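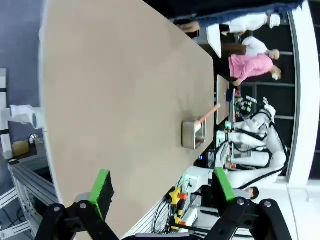
I have wanted to write about the Cesemlow canteen for ages, mostly because I eat there and partly because of its tables. The woman who runs it has been feeding people for 14 years and has opinions on every object in the place, so I asked if I could sit down with her one afternoon in September, after the lunch rush, and let her talk. She said yes before I'd finished the question. We started with tabletops. She likes them big, beige and bare, with one small steel tray near the edge and whatever tool belongs to it laid in the tray, and she doesn't mind if a long pink handle sticks out over the rim. "You want it sticking out," she told me. "You grab the handle and your fingers never go near the business end."

I asked why beige, of all colours. She laughed at me (she does this a lot).

"White shows every mark and black shows every crumb. Beige is kind to you. We had dark green at Semwal, where I worked before, and I spent my life wiping it. I'd go home and dream about wiping it."

Semwal was a works canteen, much bigger than Cesemlow, and she talks about it the way some people talk about school. She started there on the pot wash and ended up running the serving side. On her busiest day they served 1264 meals, a number she gave me without stopping to think.

"I had it written on the wall by the fridge. Somebody painted over it. I was furious."

Her big rule, the one she'll stop a conversation for, is that each tray has one tool and each tool has one tray. I said that sounded a bit strict for a place that mostly does soup and jacket potatoes. She put her cup down.

"Right, so tell me what happens when you put four things in a tray. They tangle up. You pull one out, and two come with it and go on the floor. Now you've got a queue, and you're on your hands and knees. I've done that. I've done it in front of the man who paid my wages."

So there are plenty of little trays in her storeroom, all steel, all with raised sides, stacked by size on a shelf she put up herself. She bought 91 of them in one go when a catering supplier called Turnimel was clearing its shelves, and she is still pleased about the price, though she wouldn't tell me what it was. I tried twice. She did let me pick one up. They're lighter than I expected and they go dull after a while, the inside more than the outside, and she says she prefers them that way.

"A shiny tray, you see yourself in it at six in the morning. No thank you."

We got on to handles, and I'll admit this was the part I'd been looking forward to. She colours everything by its handle. Pink is one job, blue is another, and yellow is for things that must never leave the kitchen. I asked what pink was for, and she said it depended on the year, then went off into a long story about a coding chart she'd drawn up for Gonimo, the catering course she teaches on in the evenings, which had been laminated with a spelling mistake in it and stayed up for the whole of one winter. I never did find out what pink was for.

What she looks for in a handle is length. Short ones slide down into the food, she says, and then you've got to fish for them. Long ones tip a light tray over if you stand them up too steeply, so she lays them low and lets them run out towards the far side of the table. She showed me with a teaspoon and a saucer, then with a pencil when the teaspoon wouldn't behave.

"There. See? It's not going anywhere."

The other thing she's fierce about is space. At Cesemlow she has 6 tables for setting out and she'd happily have fewer things on all of them. New starters always want to fill a table up, she finds. They bring out the sauces and the napkins and a plant – she has strong feelings about plants – and before long you can't put a plate down.

"I tell them, take it all off and put back what you used today. They moan. Then they put back hardly anything."

I went home and tried it on my own kitchen worktop, by the way. I lasted until the toaster. When I told her, she said the toaster could stay, but she'd want a word about the fruit bowl.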